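4.2 Loss of the gripper signal during the tidying task
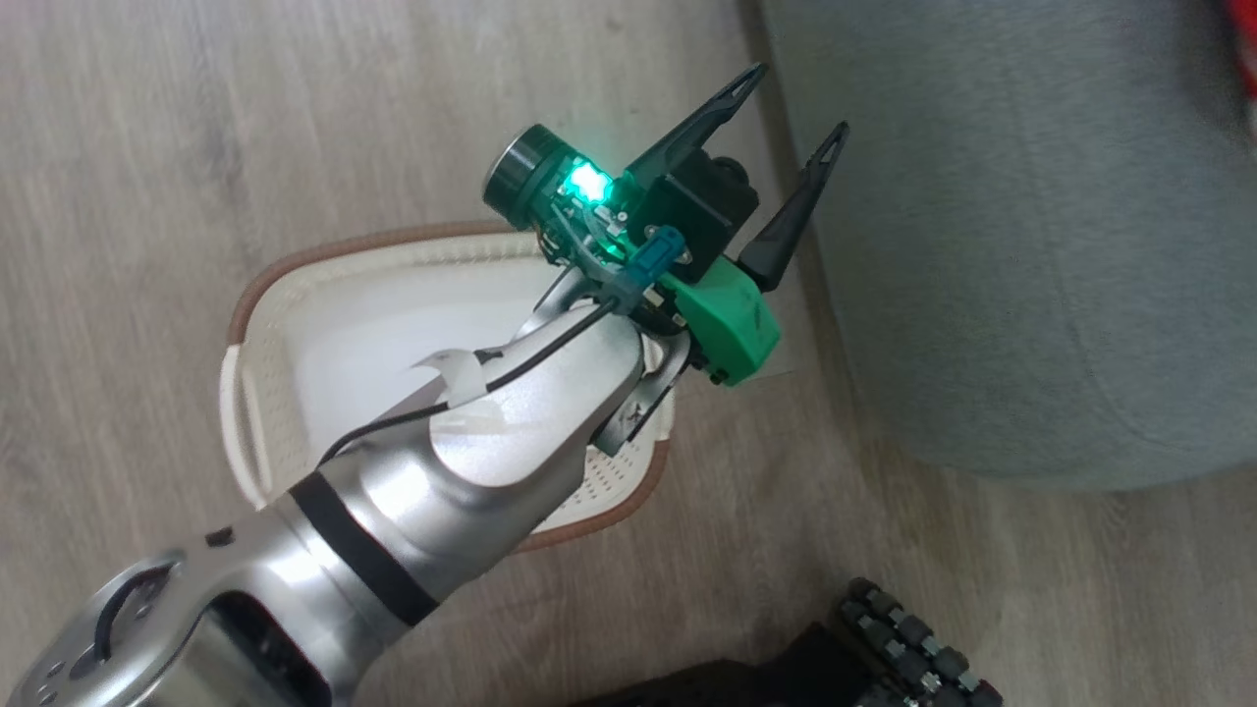 The most frequent fault in the Jelside trials was a short loss of communication with the gripper. Of 700 attempts, 21 were stopped for this reason. In 9 of them the fingers stayed at their last commanded opening while the arm continued to move, which we consider a safety matter, as the planner still assumed a working hand.

We first suspected the software and spent over a week on the driver. The logs did not support this idea. The errors appeared mainly when the wrist was turned far to one side and the forearm was low, for example when reaching over the basket (Fig. 4). In such a posture the cable along the forearm is pulled toward the connector. Tape holds the cable close to the arm, but it does not protect the connector from this pull.

Figure 4. The arm above the basket, with the gripper open. The cable is taped to the forearm.

After March we limited the wrist rotation and added a check in the Zinska controller – if no finger position is received, the arm must stop at once. The check does not remove the cause. A similar fault was seen with the older hand at Treltstead, where the cable was also led outside of the arm, and we did not yet test a different routing.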